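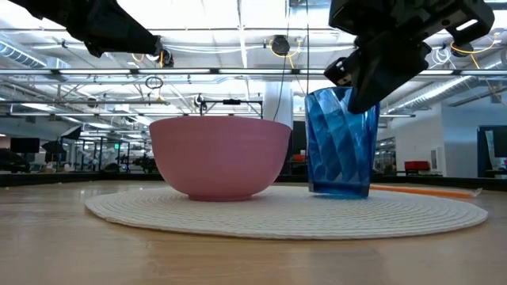
Abbildung 2: Zweiarmiger Aufbau bei einer Tischaufgabe, Ansicht der festen Kamera.

3.2 Aufzeichnung der Demonstrationen

Die Demonstrationen des Datensatzes Clonus wurden durch Teleoperation gewonnen. Eine Bedienperson steuert beide Arme gleichzeitig; die Gelenkwinkel, die Greiferöffnung und die Bilder aller Kameras werden mit gemeinsamem Zeitstempel gespeichert. Insgesamt liegen 1123 Episoden vor, aufgenommen an den Standorten Pirkeck und Bimville. Die Objekte sind gewöhnliches Geschirr und Kleinteile, die in Form und Oberfläche möglichst weit auseinanderliegen. In Abb. 2 stehen eine matte rosa Schale und ein durchscheinender blauer Becher mit facettierter Wandung auf einem runden, geflochtenen Platzdeckchen, die Finger des rechten Greifers befinden sich am oberen Becherrand. Durchscheinende Gefäße wurden bewusst aufgenommen, da die Tiefenschätzung an ihnen häufig versagt und das Modell den Griffpunkt dann aus dem Farbbild ableiten muss.

Drucken | Per E-Mail senden

Der Hintergrund wurde nicht abgehängt. Deckenleuchten, Kabel und benachbarte Arbeitsplätze bleiben in der festen Ansicht sichtbar. Frühere Versuche mit neutralem Vorhang führten zu Strategien, die nach einem Umzug der Station deutlich schlechter abschnitten — ein Effekt, den wir in Abschnitt 5 näher untersuchen.

Vor jeder Episode wird die Anordnung der Objekte neu gewählt. Vorgegeben ist nur, dass alle Zielobjekte in Reichweite mindestens eines Arms liegen. Die Bedienperson erhält eine kurze Anweisung in Textform und beginnt aus einer festen Ruhelage. Abgebrochene Versuche werden markiert und getrennt abgelegt, nicht gelöscht. Korrekturbewegungen innerhalb einer gelungenen Episode, etwa ein zweites Ansetzen am Gefäßrand, bleiben dagegen im Trainingssatz.

Die Annotation erfolgte mit dem Werkzeug Derkach. Jede Episode wurde von 2 Personen unabhängig in Abschnitte zerlegt (Annäherung, Kontakt, Transport, Ablage). Bei abweichenden Grenzen wurde der Mittelwert übernommen, bei abweichender Abschnittsfolge die Episode erneut gesichtet. Unstimmigkeiten traten vor allem beim Übergang von der Annäherung zum Kontakt auf — die feste Kamera allein lässt oft nicht erkennen, ob die Finger bereits anliegen. Für diese Fälle wurde zusätzlich der Motorstrom des Greifers herangezogen.

2 Kommentare | 2-mal geteilt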